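Section 4 of the Plarkovent Tenancy Kitchen Manual applies to all furnished units fitted with a Vidmar refrigerator-freezer. It is to be read together with Section 3 (Electrical Supply) and Section 7 (End-of-Tenancy Cleaning).

## 4. Refrigerator: Positioning, Start-up and Routine Care

### 4.1 Before the appliance is moved

1. Confirm that the delivery docket and the rating plate show the same model number. The plate is fixed inside the lower compartment, on the left-hand wall.
2. Check the power cord and plug for cuts, crushing or discolouration. An appliance with a damaged cord must not be connected. Return it to the Condville depot with a red tag.
3. Remove the transit tape, the foam corner blocks and the film from the door handles. Retain the corner blocks until the appliance has been accepted.
4. Empty the drip tray.

**CAUTION:** Two persons are required to lift the appliance. It must not be tilted beyond the angle marked on the carton, and it must not be laid on its side. An appliance that has travelled on its side must stand upright for 3 hours before it is switched on.

### 4.2 Choosing the position

The refrigerator is to stand on a firm, level floor, out of direct sunlight and away from the cooktop, the oven and any wall heater. Where the unit plan shows a designated alcove, that alcove is to be used.

1. Leave a clearance of 50 mm between the rear of the cabinet and the wall.
2. Leave a clearance of 500 mm between the front of the closed door and any fixed bench opposite.
3. Confirm that the doors open far enough for the drawers and shelves to be withdrawn completely.
4. Confirm that the power point can be reached without moving the appliance.

The side panels carry part of the condenser circuit and will feel warm during normal operation. Curtains, tea towels and shopping bags are not to be hung against them.

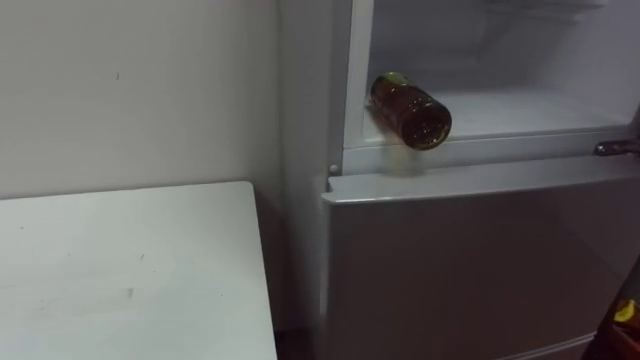

Ventilation faults account for many of the service requests lodged under this section, and most can be resolved by the occupant. Before lodging a request, the occupant is to check that the rear clearance has been maintained and that nothing has been stored on top of the cabinet. Tables and movable benches placed beside the refrigerator are to be kept clear of the side panel; a narrow gap, such as the one left between the white tabletop and the refrigerator in this kitchen, is to be maintained when the furniture is rearranged. Chairs, step stools and recycling tubs are subject to the same requirement.

### 4.3 Levelling

1. Place a spirit level on top of the cabinet, first from side to side and then from front to rear.
2. Turn the front feet clockwise to raise the cabinet, or anticlockwise to lower it. A second person should take the weight off the foot being adjusted.
3. Set the front very slightly higher than the rear so that the doors tend to close unaided.
4. Tighten the lock nuts.
5. Open each door halfway and release it. If the door swings further open, repeat steps 2 to 4.

*Note:* On vinyl floors, the feet are to be seated on the pads supplied. Timber offcuts and folded cardboard are not acceptable substitutes.

### 4.4 First start-up

1. Wipe the interior with lukewarm water and a little bicarbonate of soda. Dry with a clean cloth.
2. Plug the appliance directly into the wall. Power boards, double adaptors and extension leads are not permitted.
3. Switch on at the wall and set the temperature dial to the middle position.
4. Close the doors and leave the appliance to run empty overnight.
5. Place the thermometer supplied with the unit in a glass of water on the centre shelf. The reading the following morning should be between 3 °C and 5 °C.
6. If the reading is too high, advance the dial by one position and read again the next day. The dial should not be adjusted more than once in a day.

The compressor may run continuously during the first night. Clicking, gurgling and a short hum at the end of each cycle are normal. A persistent rattle usually means that the cabinet is touching a wall or another item, and clearances should be rechecked before the matter is reported.

### 4.5 Loading and storage

Food is to be arranged so that air can circulate around it. The vents at the back of the compartments must remain uncovered.

- Raw meat, poultry and fish belong on the lowest shelf, in a covered container.
- Cooked food and leftovers are to be covered and dated.
- Hot dishes should stop steaming before they are put away.
- Glass bottles must never be placed in a freezer compartment to chill quickly. Liquids expand on freezing and the glass may break.
- Medicines requiring refrigeration are to be kept in a closed box, out of the reach of children.

In shared units, each occupant is allocated one shelf. The door racks are common to all. Unlabelled items may be discarded at the monthly inspection, and the managing office will not reimburse their value.

### 4.6 Routine care

**Weekly**

1. Discard spoiled or out-of-date food.
2. Wipe up spills and check beneath the drawers.
3. Wipe the door handles with mild detergent.

**Every three months**

1. Switch off at the wall and remove the plug.
2. Take out the shelves and drawers and wash them in warm soapy water. Glass shelves must reach room temperature before washing.
3. Clean the door seals with a soft brush, paying attention to the folds along the lower edge.
4. Clear the drain hole with the plastic tool clipped behind the bottom drawer.
5. Vacuum the floor grille.
6. Refit all parts, restore power and record the work on the Floltura card kept inside the pantry door.

**CAUTION:** Do not use knives, scrapers, hair dryers or heat guns to remove ice. A punctured lining cannot be repaired, and the cost of replacement will be charged to the tenancy. Bleach, methylated spirits and abrasive creams are also prohibited on interior surfaces.

### 4.7 Absences and power failures

For absences of up to two weeks, the appliance may be left running at its usual setting once perishable food has been removed. For longer absences, it is to be emptied, switched off, cleaned and dried, with the doors wedged slightly open to prevent mould.

During a power failure, the doors should remain closed as far as possible. When supply returns, wait five minutes before switching the appliance on at the wall. Food whose condition is in doubt is to be thrown out. Tasting is not a reliable test.

### 4.8 Reporting a fault

Faults are to be lodged with the managing office on Form 3525, one form for each appliance. The form must state:

- the unit number and the model number from the rating plate;
- the dial setting and the most recent thermometer reading;
- whether the interior light operates;
- whether the cabinet has been moved since the last inspection.

Requests received before 2 p.m. are passed to the Condville depot on the same working day. Occupants must not remove the rear cover or attempt repairs to the thermostat, compressor or wiring. Where there is a smell of burning, or where the circuit breaker trips repeatedly, switch off at the wall, leave the plug disconnected and telephone the after-hours line printed on the inside cover of this manual.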